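Graltlow cell: setup and upkeep

README for the tabletop pick-and-place cell, wrist camera branch. Maintained by Ruby-Lee Costigan, who also wrote most of the swearing in the commit history.

What's in this folder

Configuration, calibration files and upkeep notes for one arm, one three-fingered gripper and one wrist camera. It covers the cell as it stands after the March rebuild. If your copy still mentions the Rasitz gripper, it is older than that and you should throw it away. The Rasitz parts are in a bin under the bench and are welcome to stay there.

The layout is simple enough:

config/ holds the arm and finger limits
calib/ holds camera and hand-eye results, newest at the top
logs/ holds one text file per session
notes/ holds everything that should have been in logs/

Starting up

Power the arm controller first and let it finish complaining. Then the gripper, then the camera. The other order works too, until the day the gripper wakes up before the controller and closes on whatever is nearest, which was once my sleeve.

Run the homing script with nothing in the fingers. Each finger opens fully, closes until it feels resistance, and backs off. If one of them stops early, check the cable behind the mounting plate before you touch the software. I have rewritten the homing routine twice on account of a pinched cable and would like to spare somebody the third time.

After homing, jog the wrist through its whole range at low speed and watch the cable loop. It should follow without going tight. The loop has to have slack at full rotation in both directions, and full rotation is farther than you think.

Grip settings

The default profile is called "firm" and is meant for blocks and bottles. For anything that gives when squeezed, load "soft" before the first pick of the session. The file does not load itself, whatever the comment at the top of it says. That comment describes a feature I was going to write.

"Soft" does three things: it lowers the closing speed, it drops the current limit, and it holds for 200 milliseconds before the wrist is allowed to lift. The pause looks like hesitation and visitors always ask about it. Leave it in. Without it the upper finger is still settling when the arm starts moving, and the object rolls out over the lower two.
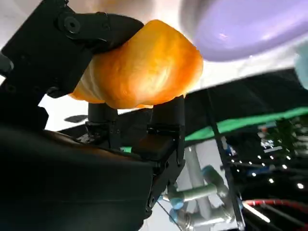 The same pause applies on release, except that there it goes before the fingers open. Goltano, our session runner, lets you set the two separately. Please don't. There was a week when they were different and I still can't sort out which logs came from which setting.

If a soft object keeps slipping, change the approach height first, in steps of 2 millimeters. Only then touch the current limit. Everyone reaches for the current limit first, and everyone ends up with dents in the props.

Looking after the fingers

Check the fingertips every 11 sessions. Wipe them with a barely damp cloth and let them dry in the open position. Crumbs and lint get down into the palm, so use the soft brush there and keep the compressed air away from it. Compressed air moves the crumbs from where you can see them to where you can't.

The finger screws work loose. All of them, eventually, starting with whichever one you didn't check. Snug them by hand with the short driver from the drawer marked Mac Giolla (the drawer came with the cabinet, and the label outlasted every attempt to peel it). A drop of the removable thread locker is fine. The permanent kind was used once, on the old gripper, and is one more reason it lives in a bin.

After any screw work, redo homing and then the hand-eye calibration. Yes, even if you only touched one.

Camera

The wrist camera sees mostly gripper, and that is intended. Exposure is fixed. Auto exposure was fine right up to the moment the wrist tipped toward something bright, at which point the fingers turned into a silhouette for the rest of the pick. The fixed value is in config/camera and should be checked if anybody changes the lights — they will, and they won't mention it.

Recalibrate if the mean error goes above the number in calib/limits. If it stays above after 5 tries, the mount has moved. Loosen it, seat it again, start over, get a coffee.

Known problems

The emergency stop works. Recovering from it doesn't, at least from the session screen. Restart the controller.

Session logs started just before midnight get filed under the wrong day. Most of what looks like Sunday work is Saturday work that ran long.

The "medium" profile is a copy of "firm" with a different name. I'm getting to it.

Changes to this folder go through Ruby-Lee. Put the reason in the commit message, in words, and attach the session log.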